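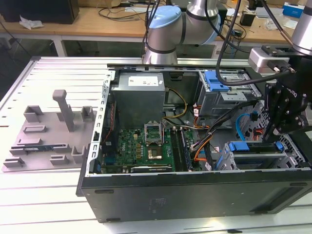

**Flevberg.** Das Softwarehaus Lundgren hat am Dienstag die Version 3 seiner Planungssoftware Dredden freigegeben, und die wichtigste Neuerung ist ein Programm, das weiß, wann es aufhören soll. Die Software steuert Roboterarme beim Zerlegen und Bestücken von Desktop-Rechnern. Bisher verfolgte sie ihr Ziel mit einer Hartnäckigkeit, die man bei Menschen im Personalgespräch lobt und bei Blechgehäusen in der Schadensliste wiederfindet.

Der Kern der Sache steckt in der Laufwerksentnahme. Ein Kunststoffträger sitzt im Einschub, eine Lasche muss gedrückt werden, danach wird der Träger geschwenkt oder gezogen, je nachdem, was sich der Gehäusehersteller seinerzeit gedacht hat. Wer das mit zwei Fingern macht, denkt darüber nicht nach. Eine Bahnplanung dagegen möchte vorher wissen, wo die Lasche liegt, in welche Richtung sie nachgibt und ob unterwegs ein Kabel quer hängt. Kabel hängen immer quer.

Die alte Version behandelte sie schlicht als Hindernisse, starr wie ein Geländer, und verweigerte daraufhin gern den Dienst. Schon ein loses Datenkabel im Schwenkbereich genügte für die Meldung »Kein kollisionsfreier Pfad«, und der Arm stand bis zur Mittagspause still. Version 3 unterscheidet nun zwischen Dingen, die man nicht berühren darf, und Dingen, die man beiseiteschieben kann, sofern man dabei manierlich bleibt. Was manierlich heißt, legt eine Kraftgrenze fest, die pro Bauteil in einer Textdatei eingetragen wird.
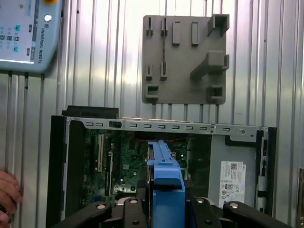

Die Textdatei ist denn auch der Teil, über den im Testlabor in Levimville am längsten gestritten wurde. Azucena Ledesma leitet dort die Bildverarbeitung und hätte die Grenzwerte am liebsten aus den Kameradaten schätzen lassen. Die Kollegen von der Regelung wollten Zahlen, die ein Mensch eingetippt hat und für die er notfalls geradesteht. Durchgesetzt hat sich die Regelung. »Ich durfte dafür die Dateiendung aussuchen«, sagt Ledesma.

Ganz leer ausgegangen ist ihre Abteilung nicht. Das Erkennungsmodul bestimmt die Lage von Laufwerksträgern und Speicherriegeln jetzt unmittelbar vor dem Zugriff ein zweites Mal, aus der Nähe und unter dem Winkel, den der Greifer ohnehin einnimmt. Weichen die Messungen voneinander ab, gilt die spätere. Das klingt selbstverständlich, war es aber in Version 2 nicht: Dort gewann die frühere, aus Gründen, die ein Kommentar im Quelltext mit »vorläufig« angibt.

Trainiert und nachjustiert wurde das Ganze an rund 600 aufgezeichneten Durchläufen. Die Kraftüberwachung tastet dabei mit 1000 Hertz ab, die Kamera deutlich gemächlicher, und das Zusammenführen der beiden Zeitreihen hat nach Angaben des Hauses mehr Arbeitszeit verschlungen als die gesamte Bahnplanung. Im Änderungsprotokoll steht dazu der Satz »Zeitstempel verbessert«.

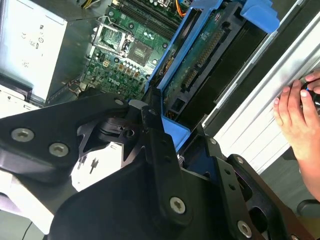
*Greifer am blauen Laufwerksträger, daneben die Hauptplatine mit leerem CPU-Sockel.*

Neu ist außerdem ein Werkzeug namens Rückblick. Es spielt einen abgebrochenen Durchlauf noch einmal ab, legt geplante und gefahrene Bahn übereinander und markiert die Stelle, an der beide getrennte Wege gingen. Bislang musste man dafür drei Programme gleichzeitig öffnen, von denen eines nur auf dem Rechner eines Kollegen lief, der freitags nicht da ist. Rückblick läuft überall, braucht aber zum Laden so lange, dass man sich den Fehler zwischendurch auch selbst überlegen kann. Eine schnellere Fassung ist für Oktober angekündigt.

Weniger Freude dürfte die neue Konfiguration für den Betrieb mit zwei Armen machen. Beide Arme teilen sich jetzt einen gemeinsamen Plan, was Wartezeiten spart und Zusammenstöße verhindern soll. Alte Projektdateien lassen sich allerdings nicht übernehmen. Lundgren liefert ein Umwandlungsskript mit, das den Großteil der Einträge überträgt und den Rest mit einem Fragezeichen versieht. Wer seine Vorrichtungen sauber benannt hat, ist an einem Nachmittag durch. Wer sie »platte_neu_final« genannt hat, sollte sich etwas zu essen mitnehmen.

Bestehende Kunden erhalten Version 3 über den gewohnten Zugang, Version 2 wird vorerst weiter gepflegt. 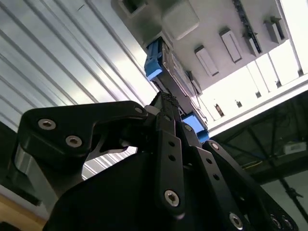
**Was macht die Software, wenn ein Träger klemmt?**

Sie bricht ab, sobald die eingetragene Kraftgrenze erreicht ist, fährt den Greifer ein Stück zurück, misst die Lage neu und versucht es mit leicht geändertem Winkel. Nach dem dritten Fehlschlag hält sie an und bittet am Bediengerät um menschliche Hilfe. Die Meldung lässt sich umformulieren, abschalten lässt sie sich nicht.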